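Can a Robot Put Away the Chopsticks Yet? How to Run the Test on Your Own Table

Posted Dec 19, 2019 in Chores and Machines

Every time I write about a robot arm I get the same question in the comments, usually from someone with a full sink: okay, but can it do the dishes? And I always want to answer with a smaller question. Can it put the chopsticks back in the holder?

I love this chore as a test. You need a table, a utensil holder and whatever is rattling around in your drawer, and you can set it up in less time than it takes to boil pasta. It's also much harder than it looks, as anybody who has watched an arm chase a spoon across a tablecloth can tell you. So this is how I run it, what I write down, and where I think machines are with it right now.

What you need

A holder. The upright kind with holes in the sides for draining is great. If it has a divider inside, even better, since you can make sorting part of the job later.

Chopsticks. Wooden or bamboo are easiest. Slick lacquered ones can wait for another day.

Spoons. See-through plastic if you have any, and I'll get to why.

Something with a long dark handle, like a spatula or a pair of tongs. It's the bully of the pile.

A tablecloth you actually use. Please don't buy a nice plain green mat for this! Busy patterns are part of real life, and a machine that only works on a plain mat has learned a lot about plain mats.

And a gripper. That can be an arm with a gripper on the end, or a hand-held gripper that you work yourself, which is how I'd start even if you own an arm. You find out very fast what two stiff fingers can and can't do when your own brain is running them.

Step one: make an honest mess

Put the holder toward the back of the table and drop the utensils in front of it. Drop them, don't arrange them. My friend Geeta Nautiyal laid everything out in neat parallel rows the first time she tried this and had a wonderful afternoon, and then her arm met a real pile and sat there opening and closing like a clam.

You want sticks crossing over sticks, with spoons in among them. You want at least one thing you can't pick up without moving something else first.

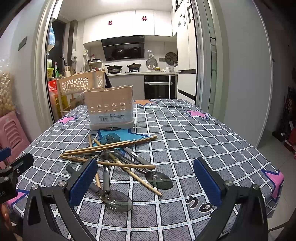 Then leave it alone. It's so tempting to nudge that one awkward spoon a little to the side, and once you nudge one you'll nudge them all. If a piece rolls onto the floor, put it back on the heap with your eyes shut and carry on.

Also leave the room the way it is. Pots on the stove, stuff on the counter, magnets on the fridge, a plastic stool by the wall, all of it stays. I used to tidy up the background before a run and I've stopped. If a machine is ever going to work in a kitchen it's going to work in one that people cook in.

Step two: do it by hand first, and slowly

I mean with your actual fingers. Pick up a chopstick and put it in the holder, and pay attention to what your hand does. Mine slides the stick toward the edge of the pile, rolls it up onto my fingertips, gets it between thumb and finger, and then tips it upright somewhere on the way to the holder. I never look at it while it tips. I couldn't tell you how I know which end is down.

Write those little moves down as a list. Mine goes: separate, pinch, lift, tip, aim, let go. You'll want this list later when things go wrong, as you can say "it failed at tip" instead of "it failed," and that's the difference between a useful notebook and a sad one.

Step three: now with the gripper

Take one stick off the pile with the gripper and put it in the holder. Just one. Where you pinch matters more than anything else here. Grab a stick in the middle and it swings. Grab it near one end and it holds its angle nicely, but now there's a long tail waving around, knocking into the spoons and then into the rim of the holder.

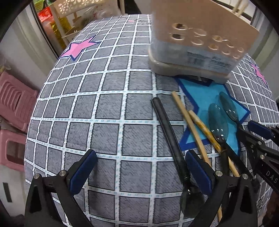

Saoirse Carroll

I like to go in from the side with one finger low against the cloth and bring the other one down to meet it. Straight down from above works for a stick that's lying alone and is a disaster for one that's crossed under two others. Soft pads help a lot. With bare metal or hard plastic jaws the stick tends to twist as you lift it, and you end up with it pointing at the ceiling lamp.

If you have two grippers (lucky you), try giving each one a job. One holds the pile back or steadies the holder, and the other one picks. People do this without thinking about it. Getting two arms to do it without bumping into each other is a whole project, and Rezaul Biswas, who runs the robot evenings at the Dratcombe library, says he'd give it a winter all by itself. But with hand-held ones you can feel right away how much easier a second hand makes everything.

Step four: try the spoons

Now for the fun part, or the awful part, depending on your day.

A wooden stick is easy to see. A translucent spoon takes on the color of whatever it's lying on, so on a patterned cloth you get squares and stars showing through the bowl, and a camera has a hard time saying where spoon stops and tablecloth begins. Depth cameras can be even worse with clear plastic. They may look right through it and report a perfectly flat table, and then the gripper comes down with total confidence on nothing at all.

Aim for the handle, a little way up from the bowl. If the handle is buried, move whatever's on top first. Don't go for the rim of the bowl – it looks like a nice fat target, but the curve pushes the spoon out from between the pads as you squeeze.

Jamila Sheikh wrote to me after my last post to say she'd solved the spoon problem by putting a strip of colored tape on every handle. Jamila, I admire you, and I'm also not eating soup with tape on it. Tape is fine for learning, though. Use it the first few times, get everything else working, then peel it off and see how much you were leaning on it.

Step five: getting it into the holder

Let's say the stick is off the table. Getting it into the holder is where I see most of the failures, both from arms and from me.
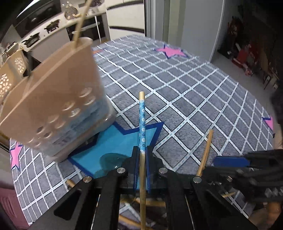

Go in high. Come up well above the rim, get the stick as upright as you can, and only then move over the opening and down. It feels slow and fussy, and you'll be tempted to swoop in at an angle like you would with your hand. Your hand feels the stick touch the rim and gives a little. A stiff gripper keeps pushing, and then either the stick pops out or the whole holder goes for a walk.

A light plastic holder with nothing in it is the worst case. The first stick in is the riskiest one for that reason, and it does get easier as the holder fills up and gets some weight. Then it gets hard again near the end when there's no room left! I don't weigh mine down, but if you're just starting out, a few coins in the bottom are no crime.

Let go late. Lower the stick until you feel it touch the bottom, then open. If you drop it from the top it can bounce and catch across the rim, and you get a stick lying flat over the opening like a drawbridge.

Step six: reset and go again

One good run means very little. Dump everything out, mess it up, and start over. I do a run, write one line, tip the holder out and do the next. With a hand-held gripper a full clear takes me roughly 18 minutes if I'm taking notes and talking to the cat, and a lot less if I'm not.

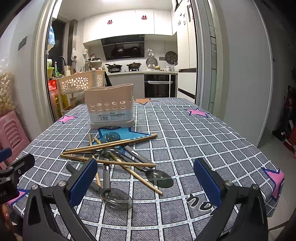 Chopsticks and spoons in a heap in front of the drainer, gripper fingers open.

For each run I write down which piece I went for first, which of the little moves from step two went wrong, and whether I had to cheat. Cheating counts as touching anything with your hand, moving the holder, or saying "oh, come on" and fixing it. (That last one I'm strict about.)

Don't time yourself against a person. A kid can clear that table in the time it takes an arm to find the first spoon. What you want to see is whether the run finishes without you, and then whether it finishes again on a different mess.

So can they do it yet?

Depends what you'll accept. One stick lying by itself, plain background, holder in a known spot: yes, a hobby arm can do that, and it's very satisfying to watch. My own Ketance does it well enough that I've stopped calling people into the room.

The real pile is another story. I've had my arm clear most of the wood and then give up on the spoons, and I've had it carry a chopstick all the way to the holder and set it down gently next to it. I've never had it clear the whole table on a messy cloth without my help. Maybe yours has, and if so I'd love a note telling me what you did about the tangled ones!

What I do believe is that the hand-held practice pays off. After a week of it I rewrote nearly everything about how my arm approaches a stick, all from things I noticed in my own wrist. The side approach and the late let-go both came from there.

A few things people keep asking

Can I use forks? Sure, but tines catch on everything, including the holes in the holder. Do spoons first.

Does the holder have to be at the back? No. Put it wherever you'd really put it. Just don't keep it in the same spot every run or you'll end up testing that spot.

What about metal? Heavier and shinier, so the lifting is different and the glare gets in the camera's way. I plan to do a post on knives-and-forks drawers in February, once I've talked myself into it.

My cloth bunches up when the gripper touches it. Mine too. Leave it bunched.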